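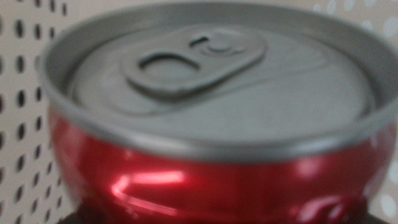 9 min read

Aurelia Moldovan, Talha Sethi and Laurențiu Mocanu
2020-09-27

4. Keeping the wrist camera honest: setup and upkeep of the Idus cell

Figure 3. Sealed can at close range, as delivered by the wrist camera. The rim is the brightest line on the lid, and the pull tab differs from the metal under it by little more than the shading along its edges.

4.1 The cell as it stands

The Idus cell consists of one arm, one parallel gripper, one small camera on the wrist and a cabinet that hums in a key the first author has learned to dislike. It picks beverage cans, one at a time, and places them in a tray. The mechanical side has given us very little to write about. The camera has given us this section.

Most published accounts of wrist cameras concern what to do with the images once they are good. We began there too. By June it was plain that our grasp planner, which we had spent the better part of a year improving, was being fed pictures of the quality shown in Figure 3, and that it had been coping by means we would rather not examine in front of reviewers. The softness in the figure extends over the whole image. The lid, the tab and the holes of the pegboard behind are blurred alike, so no part of the view can be offered as evidence that the lens was at least focused on something.

A can is an unkind target at this range. The lid is a pale disc with a shallow well, the tab is the same dull silver as the lid, and the stamped contours are faint even when one knows where to look. The red body is glossy enough to return the lighting as pinkish-white highlights, and where the surface is uneven the reflections go wavy. Our edge detector treated these reflections as geometry. On bad mornings it found a second rim partway down the body and proposed to grasp it, with a confidence score we would have been pleased to see anywhere else.

4.2 Focus and mounting

The lens is a manual one, locked by a grub screw. We had assumed that a locked lens was a locked lens. Mandla Dlamini, who maintains the cell, put a paint mark across the barrel and the housing and asked us to come back after a week of running. The mark had parted. The grub screw was tight, but it was bearing on a dab of old threadlocker and had never properly reached the barrel.

The repair took less time than the argument about whose threadlocker it was. The barrel was cleaned, the screw replaced with a nylon-tipped one, and the focus set again with the arm held at its pre-grasp pose. That last detail deserves a sentence of its own. The original focus had been set on the bench, with a printed chart at a comfortable arm's length, by someone who had a train to catch. The working distance to the lid at pre-grasp is far shorter. A camera focused for the room will give a lovely picture of the room.

We now use the following routine. The arm goes to pre-grasp at reduced speed and stops. A sealed can is placed in the nest, and the focus ring is turned until the front of the rim gives the steepest intensity profile on the monitor. The ring is then turned past that point and brought back, always from the same side, to take up the play in the thread. The screw is tightened and the profile checked again, as tightening shifts it. The whole business takes 10 minutes, or 34 if Laurențiu has borrowed the small hex key.

The bracket gave us a smaller problem. It was a printed part from Drostar, perfectly adequate in drawing, with a slot where a hole should have been. The slot allowed the camera to tilt under cable load. We filled it with a turned aluminium spacer and moved the cable clamp to the next joint back, so that the loop no longer tugs on the housing at full wrist rotation. The Udach controller logged no fault at any time while the camera was tilting. It has no way of knowing, and we mention it only because several people in our group checked the log first and felt reassured.

4.3 Lighting and background

The lamps over the cell are flat and cool, and they give bare metal a greyish cast. Colour matters little for locating the rim but a good deal for separating the body from everything else, so we set the white balance by hand and stopped the camera from choosing its own. Left to itself it would settle on one balance for an empty nest and another as soon as a red can occupied a large part of the view.

The pegboard was already on the wall when we moved in. Its holes form a regular grid, which we first counted as a gift: a free calibration target, permanently installed. In Figure 3 the holes to the left of the can are dark and elongated, while those in the narrow strip to the right are pale. We have not settled why. Talha favours light passing through from the other side, and Virgil Ilie favours a bright surface behind the board, and the two positions have been defended at greater length than the difference between them requires. For our purposes it was enough that a detector tuned to dark holes on one side would be wrong on the other. The board has been retired from calibration and masked out in software. A plain matte panel would be better, and has been requested.

4.4 Routine upkeep

The lens window is wiped at the start of each shift with a dry microfibre cloth. Solvent wipes are kept out of reach following an episode with the coating. The paint mark is inspected at the same time, and the rim profile from one stationary reference can is saved beside the previous day's. We compare the two by eye. Jaidee, our in-house logging script, was meant to do this automatically, and will do so once it stops treating a missing file as a perfect score.

Cans with dented or crumpled bodies are kept in the reference set. The early set had been bought new and handled with great care, and results on it were excellent. Grasp poses are now computed from the rim alone, with the body ignored below the neck, and the planner declines to act when the rim profile falls under the threshold given in Section 5. It declined a great deal in its first few days, and each time one of us walked over with the cloth.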